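4. Public comment on the Ustavow well permits

4.1 Background to the permit decision

The Ustavow valley has no large reservoir. Ranches, a few orchards and the town of Buvstead all draw on the same shallow aquifer, which is fed mostly by snowmelt entering the gravel at the foot of the hills. In April the state water office received an application from Trorkano, a landholding company, for 2 new irrigation wells at the north end of the valley. The company already held surface rights on Hunt Creek and proposed to leave part of that water in the stream in exchange for the right to pump.

The office issued a draft environmental assessment and opened a comment period. It did not prepare a full impact statement, on the grounds that the exchange would leave total water use in the valley unchanged. Most of the later dispute turned on this point. Water taken from a stream in June and water taken from a well in August are entered in the same ledger, but they do not affect the same users. A senior surface user downstream may gain from the exchange while a household with a shallow well loses.

Section 3 described how the office accounts for such exchanges. The present section deals with what people in the valley said about this one, and with how the office answered them.

4.2 Comments received

The record contains 1,303 written comments. We read all of them and sorted them first by form and then by subject. Of the total, 900 were form letters, which we treated as a single text for the purpose of coding arguments but kept in the totals when reporting support and opposition. Where a sender had added personal remarks to a form letter, the remarks were coded separately. Oral testimony from the hearing in Buvstead was available only as a summary written by office staff, and we have not counted it.

We should say what the count can and cannot show. Comment periods are not votes, and the law does not ask the agency to follow the larger side. People who write are also a particular group: they have heard of the notice, they have time, and they expect the outcome to touch them. The totals tell us which concerns were put before the agency. They do not measure opinion in the valley as a whole.

Opposition letters raised three matters more often than any others. The first was stream flow late in the season, mostly from anglers and from ranches below the Hunt Creek diversion. The second was the lack of a full impact statement. The third was domestic supply – the water that comes into a house for drinking, cooking and washing. Letters on domestic supply were usually the shortest in the record and the least likely to cite the draft assessment (household use is the subject of Figure 2). Many gave the depth of the writer's well and little else.

Letters in support came largely from irrigators. They argued that the exchange would put water back in the creek at the time of year when fish need it most, and that an applicant who gives something up should be treated differently from one who only asks for more. Several said that a drawn-out review would discourage other landowners from offering similar terms. A smaller group took no position on the permit but asked that the wells be metered and the readings published.

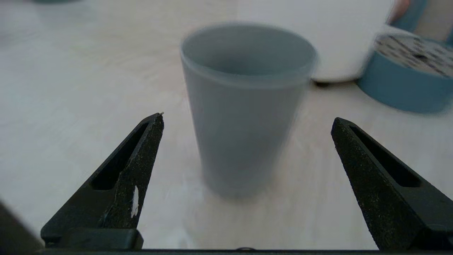
Figure 2. Household water use: a cup on a tabletop (first panel) and a cup beneath the tap of a water dispenser (second panel).
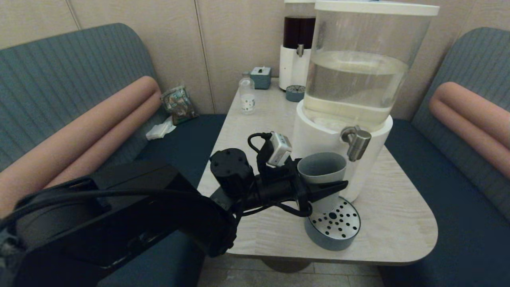 This page was last modified in December 2022.

4.3 The agency's response

The office replied to the comments in an appendix to its final decision. Replies were grouped by subject, so a person looking for an answer to a particular letter had to find the right heading and then judge whether the reply covered it. This is common practice and we do not think it unlawful. It does make it hard to tell which comments were considered and which were merely filed.

On late-season flow the reply was detailed. It gave the results of the office's stream model, explained the gauge records behind it, and added a condition requiring the company to stop pumping when the creek fell below a set level. The condition was not in the draft. We take it as clear evidence that comments changed the permit, although the letters that asked for it were few and most came from one irrigation group with its own hydrologist.

On domestic supply the reply ran to a single paragraph. It stated that owners of shallow wells are protected by the ordinary rules of priority and may file a complaint if their supply is impaired. It did not use the well depths that people had sent in. There were 14 letters that gave a depth, a location and a date of drilling, enough in each case to place the well on the office's own map. None of these was cited in the final assessment.

The difference between the two replies may have several causes. The stream model already existed, while a model of the shallow aquifer would have had to be built. The irrigation group wrote in the terms that the assessment used, and the householders did not. The office may also have believed that the complaint process was enough. We have no interviews with staff and cannot choose between these accounts on the written record alone.

4.4 Whether the court would have seen it differently

No suit was filed over the permits, so the question is open. Courts reviewing an assessment of this kind generally ask whether the agency took a hard look at the effects that were brought to its attention. A reply that points to a later remedy can meet that test when the effect is remote. It is weaker when the agency holds specific information and does not mention it. On that reading the domestic supply paragraph was the part of the decision most exposed to challenge – more so than the choice not to prepare a full statement, on which most of the form letters had spent their space.

The complaint process has its own difficulty. A householder must show that a particular well caused the loss, and the readings needed to show it are held by the permit holder. The final permit requires metering but leaves publication to the discretion of the office. Section 5 takes up the metering records and the terms on which they can be obtained.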